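How a Robot Arm Learns to Tidy Up
For readers from 8 to 12
Written by Jirayu Somboon

Think about how you learned to tie your shoes. Somebody showed you. Then you tried, and the lace fell out, and somebody showed you again. After many times your fingers could do it, even when you were thinking about breakfast.

A robot arm can learn in a way that is a little bit similar. It has no fingers like yours and it does not think about breakfast. But it needs to be shown, and it needs to be shown many, many times.

In our workshop in Wiltthorpe we teach an arm to do small jobs on a kitchen counter. We call our project Grindulow. It is the name of a hill near my colleague's house.

What is an example?

When we say "example", we mean one complete try at one job, from start to finish. Let us say the job is "put the pen in the cup". A person guides the arm. The arm goes to the pen, closes its gripper, lifts the pen, moves it over the cup and lets go. While this happens, a computer saves two kinds of things. It saves what the cameras see, and it saves how every joint of the arm is bent.
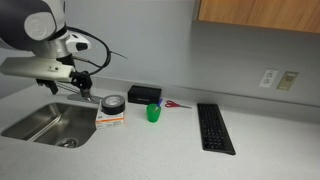
The joints are important. Bend your elbow a little, then your wrist. You did not need to measure anything, because your body knows where your hand is. The arm must keep numbers for this. Many times in every second it writes down: this joint is here, that joint is there, the gripper is open or closed. When we put the numbers together with the video, we have one example.

One example is not enough. If the computer sees only one, it may learn a silly rule, such as "always move to the left and then close". This works when the pen is in the same place as before. Move the pen by the width of your hand, and the arm will close its gripper on air.

So we move the things between the tries. The cup goes nearer to the wall, or farther. The scissors are turned around. Sometimes the keyboard is in the way, and the person must guide the arm over it. For the Grindulow project we want 3,000 examples before the end of June. This is a big number, and I get tired when I think about it.

Why is a pen difficult?

A pen is thin and smooth. If the gripper holds it too near to one end, the other end hangs down. Then the pen comes to the cup at a bad angle and can knock the cup over. A plastic cup is very light, and it does not need a big push to fall.

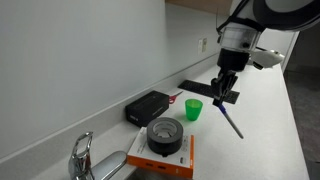
Archie Farquharson guides the arm more often than the rest of us, and he is the best at pens. He told me that he looks at the cup and not at the pen. I tried this and dropped the pen on the floor. Perhaps it needs practice.

Do we keep the bad tries? Yes, many of them. When a pen falls, we write "did not work" next to the example. If a person drops it and then picks it up again, we are very happy, because the computer can learn how to repair a mistake. But if somebody bumps the table, or a camera is turned off, we throw this example away. It would only confuse the computer.

What does the computer do with all this?

After we collect the examples, a computer program studies them. We call this part "training". The program looks at a moment from the video and makes a guess: where should the arm move next? Then it compares its guess with what the person really did. If the guess is far away, the program changes itself a small bit. It does this again and again, for hours, and the guesses become better.

Then comes the test. Nobody guides the arm now. We put the things on the counter in a new way and we wait. In our first test the arm did the job 2 times out of 15. We collected more examples and trained the program again, and then it was 13 times out of 15. The whole room was clapping.

Different things, different ways

We also choose things that are not alike. A roll of tape is round and wide, with a hole in the middle. You can hold it from the outside, or put one finger of the gripper in the hole. Scissors are flat, so they are hard to lift from a table – try it yourself with only two fingers (and keep the blades closed, please). 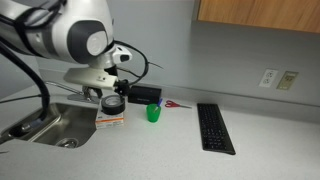

A learning system that has practiced only with pens knows only about pens. You can put a cup down in many places, but a box near the edge of something needs more care. By changing the jobs, we give the program a chance to learn what is the same in all of them: go near, slow down, close, lift.

Try it at home

You need a friend, a cup, a pencil and a scarf. Cover your eyes with the scarf. Your friend is the guide and may only say left, right, forward, back, up, down, open and close. Use your thumb and one finger as a gripper. Can you put the pencil in the cup?

Now move the cup and play again. Write down each try, also the ones that did not work.

Words to remember

Gripper: the part of the arm that holds things.
Joint: a place where the arm can bend or turn.
Example: one recorded try at a job.
Training: when the program studies the examples.

Last changed: Apr 20, 2022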